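Unit 5: Pile Fabrics - Structure, Heat Retention and Care
Textile Materials I, handout revised 7 November 2025 (E. Kleinschmidt)
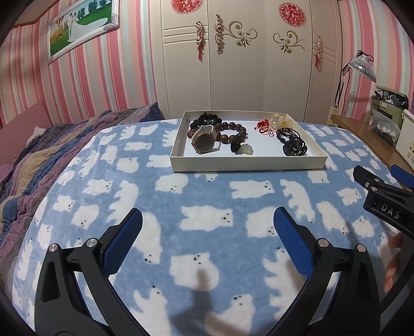
Read this together with the lab sheet on knit structures. Woven piles (velvet, terry, corduroy) are treated in the next unit and are mentioned only where the comparison matters.

## 1. Definitions

A **pile fabric** has a ground structure and a second set of fibers or yarns that stands away from the ground. The ground carries the load. The pile sets the surface feel, the thickness and most of the thermal behavior.

**Polyester fleece** is a weft-knit pile fabric, usually made on a circular machine. One yarn forms the ground loops; a second yarn is held in longer loops on the technical back. These loops are broken and raised in finishing.

The word "fleece" is also used for the wool of a single sheep and, in cotton knits, for a sweatshirt fabric brushed on one side only. In your reports, state the fiber every time.

## 2. Finishing sequence

1. **Heat setting.** The greige fabric is held at width on a tenter frame. Residual shrinkage is fixed at this stage.
2. **Dyeing or printing.** Solid shades are normally jet dyed. Repeating motifs are printed, most often with disperse dyes by transfer.
3. **Napping.** Wire-covered rollers pull fiber ends out of the loops. Several light passes give a more even result than one heavy pass.
4. **Shearing.** A spiral blade levels the pile to the specified height.
5. **Tumbling** (optional). Produces the pebbled surface sold as anti-pill.

The order of steps 2 and 3 varies between mills. When a print is applied before napping, the motif edges soften as the fibers are raised. When it is applied after, edges stay sharper, but the color may not reach the base of the pile. Part the pile with a needle and check the ground color before you write down which route was used.

## 3. Heat retention

Still air conducts heat poorly, at 0.026 W/(m·K) near room temperature. Solid polyester conducts several times better than that. The insulation value of a fleece therefore depends mainly on how much air it holds still, and fiber type is a secondary factor.

Thermal resistance of a layer:

R = d / k

where d is thickness in meters and k is effective conductivity in W/(m·K).

Worked case: a fleece 5 mm thick with k = 0.040 W/(m·K).

R = 0.005 / 0.040 = 0.125 m²·K/W

Compression reduces d, and R falls with it. A blanket under a sleeper's body adds very little for this reason. Wind has a similar effect by a different route: moving air enters the open pile and replaces the warm air. A thin woven layer over the fleece largely prevents this.

Students regularly enter d in millimeters and obtain an R value that is wrong by a factor of 1,000. Check units before submitting.

## 4. Pilling

Pills form when loose fiber ends migrate to the surface, tangle, and remain anchored by a few unbroken fibers. Polyester is strong, so the anchors do not break and the pill stays. On wool, anchors tend to wear through and the pill drops off.

Factors that increase pilling:

- short staple length
- low twist in the pile yarn
- over-napping
- tumble drying with rough items such as denim or hook-and-loop tape

Rate specimens against the photographic standards in the cabinet, grade 5 (no change) to grade 1 (severe). Half grades are allowed. Two raters work separately and then compare. Dalva Xavier keeps the master set; do not handle the prints without gloves.

## 5. Care

Wash cool, inside out where the item has an inside. Do not use fabric softener: the residue coats the fibers and flattens the pile. Dry on low heat or on a line. Do not iron. Polyester softens well below its melting point, and a warm iron leaves a flat, shiny mark that cannot be raised again.

Fleece sheds fiber fragments in the wash. Shedding is usually highest in the first few cycles. A full load on a short cycle sheds less than a half load on a long one.

## 6. Lab exercise

Each pair receives one Drinuvine swatch and one Mernora swatch.

- Measure thickness at five points with the gauge, foot lowered gently. Report the mean and the range.
- Calculate R for both swatches using k = 0.040.
- Repeat under the large weight. Plot R against thickness.
- Part the pile and sketch the ground, face and back.

Condition all swatches overnight at 22 °C. Jairo Zapata has the key to the conditioning cabinet. Reports go in the tray outside the Betancur room - stapled, names on the first page.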